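Workshop tips for people who now share a bench with a robot arm

I've worked the returns bench at Clivley for long enough to remember when it was four of us, a long table and a radio. Stuff came back from shops, somebody tipped it out, and we sorted it by hand: toys here, hardware there, mystery lumps in the tub at the end. Then in March we got the first picking arm, and now we have arms on most of the benches and I spend my day looking after two of them. People keep asking me how to live with one (my sister-in-law's place, Kaewsai, is about to get theirs), so I've written down what I tell everybody.

Start with the bin. Everybody wants to talk about the arm, but the arm mostly looks after itself, and the bin is where your day goes right or wrong. Ours are metal with sloped sides, and the slope helps a lot because things slide back toward the middle where the gripper can get at them. If you're stuck with straight-sided tubs, cut a wedge of scrap wood for each corner. It takes ten minutes and you'll stop fishing out the same little box all afternoon.

Clamp it down! I can't say this loudly enough. A bin that has crept a finger's width across the table will give you an hour of near misses, and you'll blame the software. An ordinary bar clamp is fine. Check it when you come on shift and again after lunch, with the arm stopped, and give it a wiggle with your whole hand. If the bin moves at all, snug the clamp up and look at whether the pad has gone slick. A wipe with rubbing alcohol usually sorts that out.

Next, tape. Painter's tape is the best friend you've got. I mark the bench with it so that when a bin gets pulled for cleaning it goes back exactly where it was. Put the tape on clean wood, press it down with the back of a spoon, and change it before the edges curl. Old tape leaves a gummy line, and a little cooking oil on a rag will lift it (then dish soap, or the new tape won't stick either). Write on it with a pencil if you must write on it. Marker bleeds through to the wood and you'll be reading last year's notes forever.
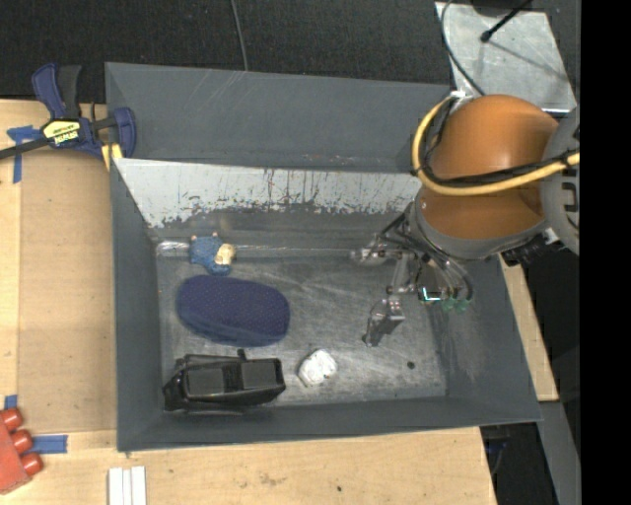

Go easy on how much you put in at once. When we started, we loaded the bins the way we'd always loaded them for ourselves, right up to the rim, and the arm would paw at the heap and give up. A person can dig. The arm likes things spread out with some floor showing between them. I tip in a small batch, give the bin a shake before I lock it down, and let it run. It feels slow for the first week and then you look at the day's total and it's fine. We had 563 through my bench on the best day so far, and nearly 325 is normal.

Soft things and hard things are different jobs. Plush squashes, so the fingers close a bit further than you'd think, and anything with long fur or ribbons is better done by hand. Glossy stuff can fool the camera when the light bounces off it. We fixed most of that by turning one overhead lamp to face the wall. Try that before you call anybody out. It cost us nothing and Cenderness, who service our arms, would have charged for the visit.

Crumpled paper and plastic wrap: decide early who owns it. On our benches it was falling between two stools, with the arm picking it up as if it were stock and us finding it in with the good returns. Now whoever tips the batch pulls the obvious trash first. Obvious is the word there. Don't stand sorting for five minutes, or you've just done the job yourself.

About cleaning. Metal bins get scratched and there's no use fighting it, but grit is another matter, and it will chew up fingertips. I brush mine out with a soft dustpan brush and then go over it with a damp microfiber cloth, a drop of dish soap, and a dry cloth straight after. Skip the steel wool. It makes bright patches and then you're back to the glare problem. Stop the arm properly before your hands go in, every time, with the button and your own lockout tag. I don't care if it looks asleep.

Hoses and cables want a look too. I don't touch ours beyond looking, but I do look, and I run my eye along the whole length for rubbing and for any strap that's working loose. If a loop is hanging lower than it did yesterday, tell somebody. A cheap hook-and-loop strap put on by the service person will save you a very dull morning.

Now the people side, which is what most folks want to know about when they get me alone by the coffee machine. Did we lose jobs? Not on our line. Two moved over to repairs, which had been short for ages, and one retired when she'd been planning to. My own job changed more than I expected. My wrists are better. I used to handle around 4,000 items in a bad week and my thumbs told me about it every night. My back is about the same, and my eyes get more tired, because I'm watching and waiting a lot more than I used to. So get up! Walk to the far door and back. I set a kitchen timer for it and the others laughed until they bought their own.

It's also quieter in the sense that there's less talking, and I didn't like that. Robel Tamiru on the next bench said the same, so we turned our stools to face each other and that did more for us than any meeting. If you get any say in the layout, ask for that up front. The people from Clasano who drew up our floor plan had us all facing outward, and it took a lot of asking to shift the stools.

One more, for whoever does the training. Let the longest-serving person run the arm first, and let them get it wrong in peace. They know which boxes split and which toys shed, and that's worth 100 pages of manual. Keep a notebook on the bench — a paper one, with the pen tied on — and write down every odd jam, what was in the bin and what you did about it. Ours has coffee on it and half the spelling is mine, but it's the first thing the new starters pick up.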